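Student project: are hand-held gripper demos worth anything, or should we just drive the arm?

Asked in Classroom & Club Robotics

I help with the robotics club at Ellwood and we have a group of four who want to do a pick-and-place project for the spring showcase. The arm is a Diritz, the small one, with a two-finger gripper. Last year's group drove it with a leader arm and collected everything that way. It was slow and the kids hated it by the second week, but it did work in the end, sort of.

This year they have talked themselves into the other method. You hold a pair of grippers in your hands with a camera on each, do the task yourself, and train on that. The arm never has to be there while you record. They have watched a lot of videos and every one of them ends with a robot folding a shirt.

I am not convinced. My doubts so far:

A person holding a gripper still has a person's wrist and shoulder. They will do things the Diritz can't reach.

The plan is 270 demos split among the group, done at home. I have seen what these students call "done at home."

The objects they picked are soft: snack pouches, tissue packs, that kind of thing. Last year we used wooden blocks and still missed plenty.

They want to use Nivimeo to sort and trim the clips. I've never used it and the help pages read like a brochure.

Showcase entry forms are due at the end of January, so I need to say yes or no soon. Has anybody done this with students and had an arm do the task afterward? I don't mean a nice loss curve. I mean the arm picked up the thing.

Posted by club_parent_ellwood

Gerasimos Chatzigeorgiou

Yes, with a class, and the arm picked up the thing. Not every time. On our final objects we got 75 percent over the test runs, and I would treat that number with suspicion because the students chose where to put the objects. When I placed them it was worse. I didn't write down how much worse, which I regret.

Your wrist worry is fair and it is the one the videos skip. What helped us was very dull. Before anybody recorded, each student had to stand at the arm for a lesson and move it by hand through the task. After that they stopped twisting the gripper into silly angles. One of them didn't, and we threw his whole set out. He took it well enough.

I would not worry about the soft objects as much as you do. A pouch gives a little when you close on it and you can be a bit off and still hold it. Blocks rotate in the fingers. The trouble with pouches is that they never look the same twice, so you need more of them, crumpled different ways and starting from different positions.

What I would worry about is the two hands. Do you have two arms? If you have one Diritz then why are they holding two grippers? My class wanted to do this as well. It looks better on video. We made them use one until it worked and by then the term was over.

I can't help with Nivimeo. We trimmed by hand and it took forever.

Pantelis Sfakianakis

I'll disagree with part of that. I run an after-school project, older students, and we have done 2 rounds of this. The first was a failure and I want to talk about why, since I keep seeing people post only the second.

Round one was recorded in the club room on one white table, same lamp, same three objects. Looked wonderful. Put the arm on a different table and it reached for the corner. We had taught it our table.

For round two I sent the grippers home, which I was against. The students argued me into it and I still think half of what came back was junk. But the other half had beds, desks, carpets, bad light, somebody's curtains, all the mess I would never have set up on purpose, and that is the half that made the difference. So when you say you know what "done at home" means, so do I, and I'd still do it. Budget for throwing a lot away.

The rules we ended up with. Feel free to steal them, they're ugly but they came from real mistakes:

1. One task per clip. If you drop it, finish the clip and start a new one. Don't pick it up and carry on.

2. Close on the object at the speed the arm can manage. Students go far too fast. If the hand is a smear in the video, do it again.

3. Move the object between clips, and move yourself too. Sitting in one spot for an hour gives you one demo many times over.

4. Keep a bedroom session as a bedroom session. Don't clear the room. Green pouch marked 999 in one gripper, a pack of Vinda tissues lying across the top of the other, checked duvet under both and a fridge and suitcase over by the wall is the sort of thing I mean. My one complaint is the tissues. Nothing should be riding on a gripper while you record, so put the spare objects down on the bed.

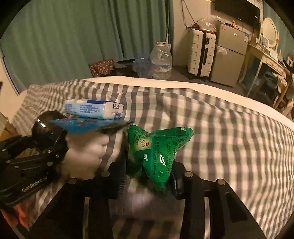
5. Write down the object and the room before you start. Afterward they will swear they remember and they won't.

6. Somebody other than the person who recorded it decides what gets kept. This started fights. Keep it anyway.

On Nivimeo: we tried it for the second round. The trimming is fine. The automatic "quality score" gave high marks to clips where the gripper closed on air, so I wouldn't let the students lean on it. Barnari was the other one we looked at and I couldn't get it to open our files, so no opinion.

As for whether your group should do it, I'd ask them for 2 evenings of recording from one student before you sign anything. Train on that, run it on the Diritz, see if it even moves toward the pouch. If it doesn't, you have your answer and they have time to go back to the leader arm. I wouldn't commit to 270 of anything on the strength of a shirt video.

Gerasimos is right about the single arm, by the way. One gripper.

benchtop_ray

we did it with the leader arm and it was fine. kids always want the new thing. also check your gripper opens as wide as the hand one, ours didn't and it could not get round anything bigger than a marker

club_parent_ellwood

Thanks all. It's one arm, so the second gripper is going back in the drawer, and I expect complaints. I measured the finger opening after Ray's post and ours is narrower than the hand-held by more than I like. The group says they can put a stop on the hand one. We'll see. They get the trial, one student, starting Friday, and I've told them I'm the one placing the pouches.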